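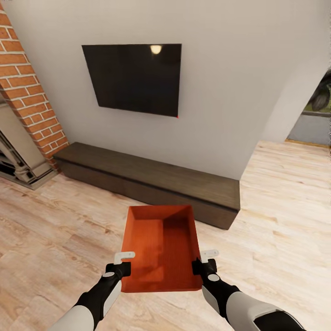 Tray held level between both grippers, living room model, left and right fingers hooked over the rims

makia_bench
Posted August 8, 2018
Hello all, and thanks for the help in April when I was first getting the two-arm cell going in the simulator. I'm still on the Jesari arm models with the white L-shaped fingers, and the carry itself is lovely now. My trouble is drift – after 30 cycles the left finger sits 4 mm further out than it did at the start, and I have to reset both arms to home before it will behave. I've checked the tray model over and over and can't find anything wrong with it. Has anyone set theirs up so it holds?

Ova
Lovely to see you back! I had just the same bother and it was the grip force. I'd left mine at 12 N on both sides, and the two arms were quietly pushing against each other the whole time. Try dropping the left one and letting the right lead. Do save your old settings first, I didn't and spent a whole evening putting them back.

stankevičius
I'd respectfully disagree with Ova, much as I enjoy her posts. Lowering the force only hides it. With hooked fingers the rim ought to be resting on them, so squeezing hardly comes into it. Look at the base offsets instead. If one arm base is a hair out of line, the error gets shared between the wrists and the weaker joint gives way first.

Ova
Well, mine has been fine ever since, so it's hiding very nicely :)

makia_bench
Thank you both! I tried the offsets first (sorry Ova) and the left base was turned slightly, left over from when I copied the cell from an older file. Drift is down to 1 mm. I'll try the softer left grip tonight as well and see if that takes care of the rest.

stankevičius
Good. Re-home both arms before you start, or you'll be measuring the old error.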